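To: allotments list
Subject: Re: Blight on the lower plots

On Tuesday the plot holder at 9 wrote:

> Leaves on my maincrop have gone brown at the edges with
> a pale ring underneath. Two plants last week, most of the
> row now. Is it blight, and do I have to dig the lot up?
> Also, can the tops go on the shared heap?

Yes, from what you describe it is blight. The pale ring on the underside is the thing to look for. Magnesium shortage turns the leaf yellow between the veins and leaves the edges alone for longer.

You don't have to dig straight away. Cut all the top growth off at ground level, take it away, and leave the tubers where they are for 2 weeks so the skins set. If you lift them the same day, spores on the soil surface get on to soft skins and you lose them in store.

Please don't put the tops on the shared heap. It never gets hot enough in the middle. Bag them and use the council green waste, or burn them once the bonfire ban ends.

I grew 4 kinds this year and they have gone down in the order you would expect. Asness went first, Rivano a week behind. Nisero has a few spots and is still green. My Gwilliam were lifted in July so I can't say.

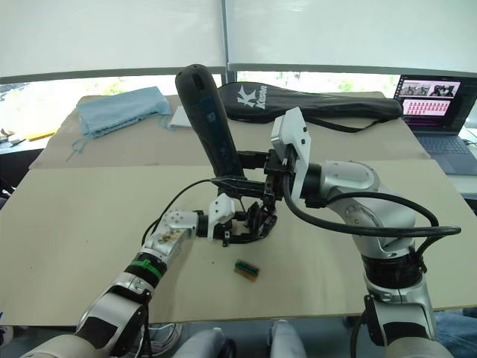 Two arms, beige boards.

On storing: paper sacks, tied loosely, somewhere dark. Go through them after a fortnight and again a fortnight later, and throw out anything with a sunken brown patch. One bad tuber will take its neighbours with it. If you have more than you can check, eat the doubtful ones first – cut well past any brown and they are fine.

Tomatoes under glass have mostly escaped so far. Keep the doors open in the day and water the soil, not the leaves. Outdoor tomatoes next to potatoes are probably a lost cause by now, but green fruit with no marks can be picked and ripened indoors.

Someone asked at the gate whether the ground has to be rested. It doesn't. The spores don't last in bare soil over winter, but they do last in tubers left behind, so fork over the row twice and pull any volunteers in spring. I would still move the bed, for eelworm.

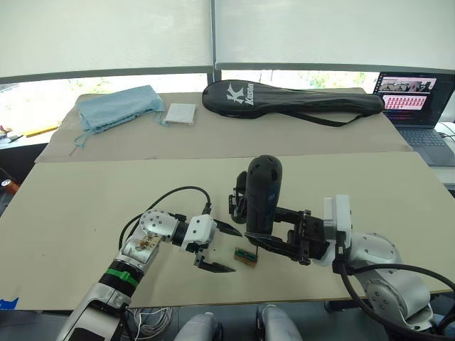
SEED ORDER

Prices are the same as last year. Send me variety and weight by the end of August. I will order Nisero unless told otherwise, and no Asness.

Plot 2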